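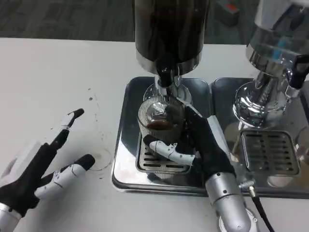
I need a breakfast and front desk person for my little inn, and I need you from April until the leaves are down. If you already know you hate mornings, I won't be hurt, go ahead and close the page now!

Still with me? Great. I run the Druvholm, up the hill behind the old Doller mill. We have a porch, a long gravel driveway that eats low cars, and a breakfast room that seats 36 if everybody likes each other. I bought the place with more nerve than money and I've been cooking, scrubbing and answering the phone ever since. Last season I finally admitted that I can't poach eggs and check people out at the same time, so I'm hiring.

The day starts at 5:30 a.m. I know. You come in through the kitchen door, put the lights on, get the juice and the iced coffee out, slice whatever fruit we've got and set up the bread table. I do the hot food. From 7 to 10 you're out in the room with the guests, clearing plates, refilling things, telling people which trail has mud on it. After that it's the desk: check-outs, the phone, the email that came in overnight, and the occasional lost phone charger (we have a drawer, it's a big drawer). You're done at 1:30 and the rest of the day is yours.

No making beds, by the way. People always ask. The rooms are somebody else's job, and so is the laundry. I might ask you to run a pillow upstairs now and then, but that's as far as it goes.

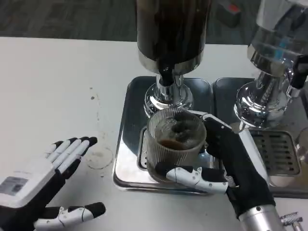

It's the quiet hour before the guests come down that I'd go back for, one of last year's breakfast crew wrote to me over the winter, and then went on for a whole page about how sore their feet were in the first two weeks. Buy the good shoes. I'm passing that along because I think they had both parts right, and because I'd like you to hear it from somebody who isn't me.

So who am I looking for? Somebody who can talk to a stranger before sunrise and sort of mean it. I don't care much about hotel experience. One of the best people I ever had came straight from a garden center and had never carried three plates in her life, and by the second week she was carrying four just to show off. You do need to be okay with a computer. We use a booking program called Trondetti, and it's ugly but it's not hard, and I'll sit with you until it makes sense. You need to be able to lift a full crate of oranges and be on your feet most of the shift. A second language is lovely to have, we get a lot of hikers from all over, but I get by on English and pointing, so you can too.

You also need a way to get here. The first bus doesn't come up the hill until after breakfast is over - I've complained, it hasn't helped. If you're coming from far off, there's a room over the garage you can rent from me for 120 dollars a week, heat and internet included. It's small and it has a slanted ceiling, so tall people should come look at it before they say yes.

Pay is 700 dollars a week for five mornings, plus your share of the breakfast tips, which get split evenly at the end of each week, kitchen included. You get breakfast every shift and you can take home whatever bread is left. We close for 3 nights in the middle of the season so everyone can sleep, and those are paid. If you stay through to the end there's a bonus too, and I'll tell you the number when we talk because it depends on when you start.

Two things I'm picky about. Please don't be late, because there's no one else to let the early hikers have their coffee. And please don't have your phone out in the breakfast room. At the desk when it's slow, sure, I do it myself.

To apply, just write me a note. No fancy cover letter, I really don't read those. Tell me what you've been doing lately, when you could start, and what you like to eat for breakfast (there's no wrong answer, although I'll have questions if it's nothing). You can leave it in the mailbox by the porch or drop it at the Carvalho bakery in town, they bring my mail up with the bread. The contact form on this site works too. I try to answer everyone within a few days, and if I like your note I'll ask you up for a trial morning. It's paid, same rate, and you can decide afterward whether you ever want to see me at 5:30 again.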